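# 赤い革のソファは物置ではない、とRantalaは言う 片づけ講座、10月に開講

2019-09-12

家具販売のRantalaは、居間の片づけだけを扱う講座を10月から始める。キッチンでもクローゼットでもなく、居間である。さらに絞り込んで、中心に据えるのはソファだという。座るために買われ、やがて紙の束に席を譲ることになる、あの家具だ。

講座は全2回、受講料は4000円。会場は同社の店舗2階にある展示用の居間で、定員は40人。初回は座面の上、2回目は座面の前と脇を扱う。背もたれの裏については「希望があれば個別に相談に乗る」としており、どうやらそこには触れたくない事情のある家庭が多いらしい。

きっかけになったのは、同社がこの夏に顧客へ配ったアンケートだった。回答は131件。「ソファの上に、いま座る以外の用途で置かれているものを書いてください」という設問には、用意した5行の欄では足りず、裏面まで使った回答が目立った。本、ファイル、学校の配布物、おもちゃ、食べかけの菓子、洗濯物。ある回答者は品目を書かず、「家族は床に座っています」とだけ記した。担当部署ではこの一枚をしばらく壁に貼っていたという。

講座の手順は地味なものだ。最初に手をつけるのは本でも書類でもなく、ごみである。飲み終えた缶、使った紙コップ、菓子の包み。判断のいらないものから片づければ手が止まらない、というのが同社の説明で、ごみ箱は部屋の隅ではなくソファの前の床まで持ってくるよう勧めている。隅に置かれたごみ箱は見た目こそよいが、そこまで歩く人がいない。

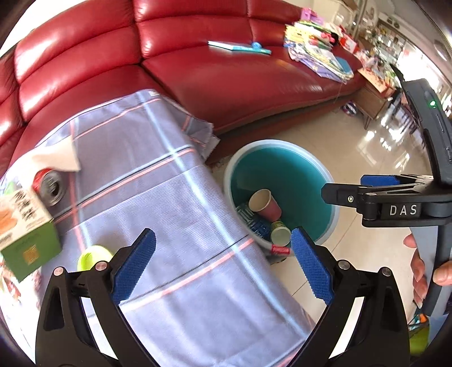 本や書類は、座面の上で仕分けてもよいのか。

座面の上では仕分けず、いったん全部を床か低い台に下ろしてから分けるよう同社は勧めている。ソファの上で山を二つに分けると、たいてい山が二つあるソファになるからだ。

下ろした紙類は、今週使うもの、しまうもの、捨てるものに分ける。迷ったものを入れる四つ目の山は認めない。講座の準備段階では認めていたのだが、試しに社員がやってみたところ、すべてが四つ目に集まったため廃止された。おもちゃは持ち主を呼んで本人に運ばせる。持ち主が大人だった場合も同様とする。

布類の扱いはやや慎重である。格子柄の膝掛けやソファカバーのような大きな布は、先に広げて、間に何も挟まっていないことを確かめてから畳む。社内の練習では、布の下からリモコンと、別のリモコンが出てきた。前者の行方は半年前から捜索されていたもので、後者はそのために買い足したものだった。

革張りのソファについては別に時間を取る。同社によると、つやのある革は物を置きっぱなしにした跡が気になりやすく、とくにボタン留めなどで座面にくぼみのある型は、くぼみに細かなくずがたまる。拭くのは物を全部どけた後に一度だけでよく、乾いた柔らかい布で、くぼみの中から外へ払うように動かす。水気の多い布で勢いよく拭きたくなる気持ちは理解するが、こらえてほしいとのことだ。飲み物の缶を座面や布の上に置く習慣については、案内文に一行、「おやめください」とある。理由は書かれていない。

収納用品の販売については、講座中は一切行わないと同社は明言している。箱を買うと片づいた気になり、その箱がソファの上に置かれるからだという。もっとも、会場から出口へ向かう通路は収納用品の売り場を通る。これについて同社は、建物の構造上の都合だと説明した。

同じ商店街で文具を扱うBotisは、講座に合わせて書類の仕分けに使う色付きの紙ばさみを用意する。黄、緑、桃色、紫の組み合わせで、本来は科目や用途ごとに使い分けるためのものだが、色が多いほど積んだときに華やかになるという副作用もある。受講者には一組ずつ配られる。つまり、ソファから物を減らす講座に出ると、持ち物が一つ増える。

申し込みはRantalaの店頭で受け付ける。当日の持ち物は、自宅のソファの写真一枚。事前に片づけてから撮ったものは受け付けないという。見分け方を尋ねると、担当部署からは「座面の布が四角すぎるので、だいたいわかります」との回答があった。写真は講座の終わりに返却される。2回目には同じ場所から撮り直した写真を持参することになっているが、こちらは任意である。

なお、会場の展示用ソファには現在、申込用紙の束とBotisから届いた紙ばさみの箱が置かれている。開講までには移動する予定だという。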